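We use cookies to improve your experience. By continuing to browse, you accept our cookie policy.

Sep 14, 2024
By staff writer, Clerden

The woman who runs the repair desk at the Nandell community hall started it in January with a borrowed kettle and a box of screwdrivers. She asked that her name be left out, as she says the desk belongs to the people who turn up.

"I'd thrown out a toaster over a loose spring," she said. "It bothered me for weeks."

The desk opens for 4 hours a fortnight. It has taken in 140 items so far, mostly lamps, radios and kitchen gear. Anything that can't be fixed goes to the depot at Daza, where the metal is stripped out.

She is blunt about what she turns away. "No microwaves. I'm not trained for it and I won't pretend I am."

Parts are the hard bit. A replacement switch can cost $10, and some makers won't sell them at all. "You ring up and they offer you a new one," she said. "I didn't ask for a new one."

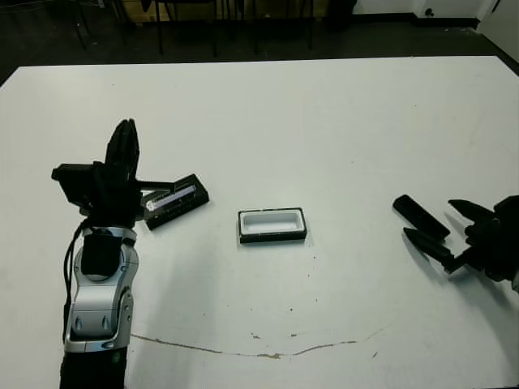
Two small black items on a white tabletop.

People are asked to stay while their things are looked at. Some don't like it — one man sat in his car for 30 minutes before coming in.

"He does the soldering now," she said.

A second desk is planned for Stedine, if the hall there can sort out its wiring.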